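Notes for the 20 min slot, maintenance leads session. Ingeborg Heitmann. Speak slower than last time!!

Open with the plant room story. Small hotel, the Altisura, laundry in the basement. Dryer trips out, tech goes down alone, bypasses the interlock to "just see if it runs." It runs. His sleeve goes in. He kept the arm, took him most of a year to get full grip back. Pause there. Don't rush it.

Ask for hands: who has bypassed an interlock? Wait. Put mine up first.

Main point, say it early. Lockout is a habit of the whole crew. One lock, one person, one key, and the key stays in your pocket. Not on the hook, not in the van. At El Khatib they had a shared key on a nail by the panel, everybody proud of how tidy it was. Took the nail out in June.

Next bit is rags and waste. People laugh, then they stop. Oily rags in a heap heat up on their own, linseed and some finishing oils are the worst, no spark needed. Estico lost a store room that way at 2 in the morning, building empty thank god. 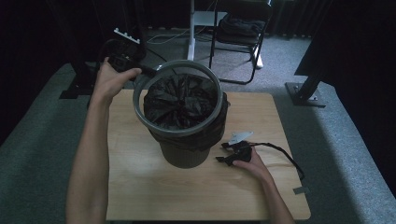

Oily rags go in a metal can with a self closing lid, emptied every shift. Say "every shift" twice. Ordinary trash is separate and that's where crews mix things up, becuase the ordinary bin is always closer. A bin like the one on the slide, black bag tucked in and a grey ring over the top, is fine for coffee cups and packaging. No oily rags in it, no solvent wipes, no aerosol cans, no blades. Label both. Put the rag can nearer the bench than the trash, people drop stuff in whatever they reach first.

Blades: sharps tub. Gurkar site had a cleaner cut through her glove pulling a bag out, snapped utility blade. Never push a bag down with your hand. Never carry it against your leg.

Numbers slide, keep it quick. Estico walk round, 64 isolation points checked, 20 with no label or the wrong label. Wrong is worse than none. With none you go and find out. Cost of relabeling the lot was under $3,000, tags and labor. Mention that slowly, the managers in the room write it down.

(If running late skip to new starters.)

Basements. Check the air before you go in, gas monitor on, bump tested that day. Somebody up top who knows your name and what time you went down. Refrigerant is heavier than air and sits low, you won't smell most of it. Outside person does NOT go in after you. They call. Story about the two brothers only if the room is quiet.

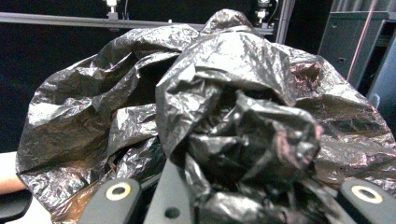

Who gets to take a lock off if the owner has gone home? The supervisor, after phoning the owner and walking the whole machine, and it goes in the log with both names. Bolt cutters without the phone call is a write up, at El Khatib it's the first thing they tell you.

New starters. First week, no solo work, no plant room. They shadow. They get their own lock on day one with their name on it, make a small fuss about it. Have them explain the lockout back to you in there own words, a nod doesn't count.

Near misses: paper card, box by the time clock, no name required. Read one out at the start of shift. Fix something from the box every month where people can see it get fixed.

Leave 5 for questions. Someone will ask about contractors. Same rules, same locks, they sign in or they don't start. Handouts by the door, blue ones are the checklist.

Related talks
Guards and interlocks: what crews really do
Ladder checks before the shift
Writing a near miss card people will read
Air monitors, bump tests and calibration

Contact Ingeborg Heitmann | © All rights reserved | Back to top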